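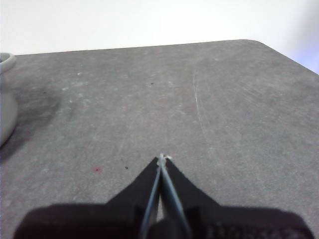 Your credit report just got easier to fix

Good news for anyone who has ever opened a credit report and found a debt that belongs to a stranger! The new dispute rules for credit bureaus and debt buyers in our state take effect in January, and after three years of letters, hearings and a great many phone calls, most of what our members asked for made it into the final text.

If you've been on our list for a while you'll remember how this began. Our help line in Lesness kept getting the same call. A person applies for an apartment or a car loan, gets turned down, pulls the report and sees an account they never opened, usually sold two or three times over before it landed with a collector. They write to the bureau. The bureau asks the collector, the collector says yes, that's ours, and the dispute is closed. One caller went through that loop four times over the same phone bill (and she had moved out of the apartment in question before the phone line was even put in).

We started keeping proper records of those calls, with permission, and by the time of the first hearing we had 161 of them written up. They made all the difference. Lawmakers had heard plenty from the industry about how rare these mistakes are, and it was wonderful to watch them turn the pages of our binder and stop to read.

What changes in January

A collector who gets a dispute will have to send back something that shows the debt is real and is yours. A line in a spreadsheet won't do anymore. It has to be the original agreement, a statement from the original lender, or a court judgment. If nothing like that arrives within 16 days, the entry comes off the report, and it can't go back on unless the paperwork turns up and you've been told in writing.

You'll also be able to dispute by phone, which we pushed for very hard. The online forms work fine for plenty of people, but a lot of our callers don't have a printer, or a scanner, or the patience for a website that logs you out halfway through page two. Bureaus must give you a reference number during the call. Write it down! Ask for it again if the line is bad.

And there is finally a penalty that goes to the person who was harmed. If a bureau or collector puts a deleted debt back without notice, they owe you $300 for each time it happens, on top of any actual losses you can show. You can claim it in small claims court without a lawyer, and the filing fee is added to what they owe if you win.

What we didn't get

We wanted medical bills kept off reports completely for the first year. That was in the early draft and came out in the last round, after the collectors' lobby argued it would push up costs for clinics. We don't buy it, and we'll be back with it next session. Small landlords who use their own screening lists are also outside the rules for now, and that one stings a little, given how many of our calls are about rentals.

Still, look at how far this moved. The first version of the bill had no deadline at all.

A word about Plekurer

Several readers have asked about Plekurer, the company that has been mailing offers to "clear your file before the new law starts." The letters look official and have a deadline printed in red. You do not need to pay anyone to use the new rules, and nothing in them requires you to act before they begin. If you already signed up and want out, you generally have a short window to cancel a credit repair contract, so read the cancellation page right away and send your notice in a way that leaves you with proof. Then call us and we'll go through the rest together.

We've also heard from readers who got a similar pitch through the Promia budgeting app. We're looking into it, so if you saw one, please save a screenshot and send it our way.

Getting ready

Pull your reports now, all three of them, and read every account line, even the closed ones. Old addresses matter too — a wrong address is often the first hint that your file has been mixed up with somebody else's. Circle anything you don't recognize and put the date next to it.

If you have a dispute open at the moment, you can leave it running. Anything still undecided when the rules start will be handled under the new ones, and anything that was closed against you can be filed again. We think there are a lot of people in that second group, and we'd love to reach them, so please pass this along to a neighbor or a coworker.

We're holding walk-in evenings at the Hong Street branch library all through January. Bring your reports and whatever letters you have, in any order, in a shoebox if that's how you keep them. We'll have sample dispute letters in English and Spanish, and a phone you can use to make the call with one of us sitting next to you.

Thank you to all 762 of you who signed the petition, and to everyone who let us use your story. Reading those out loud in the hearing room was one of the best days we've had in this work.

The sample letters are on our website under Tools, and the help line is open through the holidays apart from the public ones. Spanish-speaking callers should press two.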